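# Policy does fine in one simulated kitchen and falls apart in another. Is that a result or a bug?

**bultbridge_sim**

Hi all, longtime reader here, and I hope this is the right board! I'm working on a small project where we train a pick-and-place policy entirely in rendered kitchens and then test it in ones it has never seen. Each kitchen keeps its layout, but we swap the wall, floor and counter textures. We train on 1000 demonstrations, and then we run 68 test episodes per kitchen.

In the plain kitchens it does nicely. In the one with dark red walls and a white marble counter it mostly wanders off to one side and never comes back. I've checked the seed (2501, same for every run) and the action scaling, and I've gone through the logs more evenings than I'd like to admit.

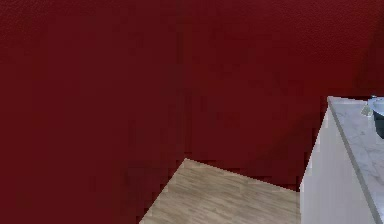
My own guess is that the policy leans on wall color to work out where the counter is, but my labmate thinks the camera pose is wrong and that I'm reading too much into the paint. How would you tell those two apart before I write anything up?

**Marker**

Oh, I remember this kind of week! What helped us was a texture swap on frozen poses. Take the episodes that fail, keep the camera and every object exactly where they are, and re-render with the plain walls. Then feed both versions to the policy and compare the first action it gives you. If the actions change a lot, it's the texture. If they come out nearly the same, go look at your camera pose (and be nice to your labmate).

Do it on the first step only. Once the arm has moved, the two runs are looking at different things and you can't compare them anymore.

**Vakotton**

just add more random textures to training, fixed it for me

**Kuster**

I'd do what Marker says before adding textures, or you'll never find out which problem you had. One thing to add: look at what the camera sees at the moment it gets lost. If most of the view is blank wall, with only a bit of counter low down on one side, the policy has very little to steer by, whatever the color. We sorted our failed episodes by how much counter was in view and reported success separately for each group, over 7 training seeds. One seed isn't enough to call it a result, I'm afraid. It's more waiting, but the table was a lot easier to defend afterward.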